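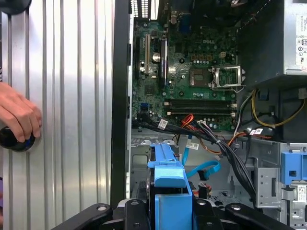
Figure 4.1. A Dell tower with its side cover off, the CPU socket open, and the gripper down by the blue hard-drive carrier.

Reading time: 2 minutes

Chapter 4
What You Get When You Buy a Repair Cell

In November the electronics recycler Trotden received a sales brochure for a product called Getemer. The brochure promised "full-service desktop teardown, out of the box." The box, when it came, held an arm, a three-fingered gripper, a wrist camera, and a binder thick enough to hold a door open. The service was in the binder.

Getemer is made by Flimari, a small firm that sells robot kits to people who take computers apart for a living. We will stay with it for most of this chapter. It is a decent product described by optimists, and learning to read such descriptions is a good part of a buyer's job.

Start with the word "teardown." A used desktop asks for a long list of small favors. Covers come off, latches have to be pressed while something else is pulled, and cables lie across whatever you want next. A kit that does well on drive carriers may do badly on memory, and the brochure will use one verb for both. Mereana Faulkner, who ran the Trotden trial, rewrote Flimari's feature list as a list of tasks before she let anyone plug the arm in. It got shorter.

Her trial used 50 towers. The arm was asked to free the drive carrier from each, with a technician beside it to handle the rest. Flimari's own report on the trial lists 51 successes – a figure Faulkner still keeps pinned above her desk. One carrier had been put back and pulled again for a visiting manager, and the software, eager to please, had counted it twice.

Tin-yau Lui, the engineer who installed the kit, took the correction well. He also pointed out something the buyers had missed: most of the lost time came from cables, and a person could tuck those aside before the arm started. The revised procedure takes roughly 2 minutes of human attention per tower. Whether that still counts as "out of the box" depends on which box you mean.

The next section sets out how to turn a feature list into a task list of your own. After that we compare Getemer with Sin, a cheaper kit that promises less and, to its credit, delivers about that much. Keep a pencil handy for the price tables, and read the footnotes first.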